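Teleoperation Station Checklist, Two-Arm Table
Site: Cunau annex
Completed by: Yurani Usuga
Reviewed by: Byung-chul Nam

Complete before the first demonstration of a shift and again after any change of operator. Mark each line OK, FIX or N/A. A FIX in section 1 or 2 stops work at the station until Byung-chul or Seon-mi Bang has signed it off. Comments go under the line they belong to.

1. Frame and mounting

1.1 Extrusion frame square, no play at the corners when pushed by hand. OK
1.2 Corner and rail brackets tight. OK
Comment: Two screws on the front rail took a quarter turn. Paint-marked after tightening.
1.3 Left arm mounting plate, all bolts at mark. OK
1.4 Right arm mounting plate, all bolts at mark. OK
1.5 Tabletop flat, no splinters or raised edges in the reach area. OK

2. Stop and power

2.1 Stop button at operator seat cuts torque to both arms. OK
Comment: Arms drop when torque is cut. Support both wrists before testing. Léonie Royer has asked for this to be printed on the button cover.
2.2 Second stop button, reachable from the far side of the table. OK
2.3 Supply cables undamaged, plugs fully seated. OK
2.4 Cables on the floor kept out of the walkway. FIX
Comment: Move the run behind the table or put a cover strip over it. Does not stop work, per Byung-chul. Carried over from the March check.

3. Arms and grippers

3.1 Both arms reach home without contact between links. OK
3.2 Cable loops have slack at full reach and do not catch on the shelf. OK
Comment: Checked at full extension, wrist turned both ways. Right side is the one to watch. The loop rides high when the gripper points down.
3.3 Gripper fingers close evenly, pads not lifting. OK
3.4 Grip force limit loaded from the Dasonico profile, not the default. OK
3.5 Leader and follower positions agree before torque is enabled. OK
Comment: If they disagree, the follower jumps. Move the leader to match by hand, then enable.
3.6 Pad changes logged. Limit is 2,000 grasps per set. OK

4. Table layout for the bottle and cap task

4.1 Shelf stable on its legs. OK
4.2 Bottles, caps and lids within reach of at least one arm. OK
4.3 No glass, no liquids, no medication in any container. OK
4.4 Small parts clear of the front rail. OK
4.5 Plant pot outside the sweep of the left arm. OK
Comment: Ye-ji Seok wants the plant kept as a background item. Accepted if it stays beside the shelf and the left wrist is not taken over the top of it.

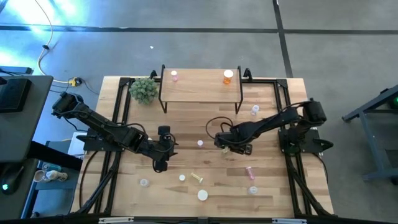 Page last changed: 07/12/2023 by Seon-mi Bang

Loose caps are the main pinch risk at this station. Operators reach in to reset them while the grippers are low over the middle of the table. Pause the session first, and wait for the paused message on the monitor. A still arm is not a paused arm.

5. Operator and session

5.1 Operator has signed the Clanlow remote control briefing. OK
5.2 Hair tied back, sleeves above the wrist, no lanyards. OK
5.3 Second person within voice range for hand-guided teaching. OK
Comment: Needed only when the arms are moved by hand with torque on. One person may run remote control alone.
5.4 Break taken after every 400 seconds of continuous control. FIX
Comment: Timer was off in session 129. Switched back on. Operators should not close the timer window.
5.5 Failed demonstrations tagged, not deleted. OK
Comment: Include those ended by a stop button. Note which arm and which object.

6. Open items

Cable run, line 2.4. Owner: Yurani.
Timer window, line 5.4. Owner: Ye-ji. The Son build should hide the close button.
Spare finger pads: 4 sets left. Reorder when the next set is opened. Owner: Léonie.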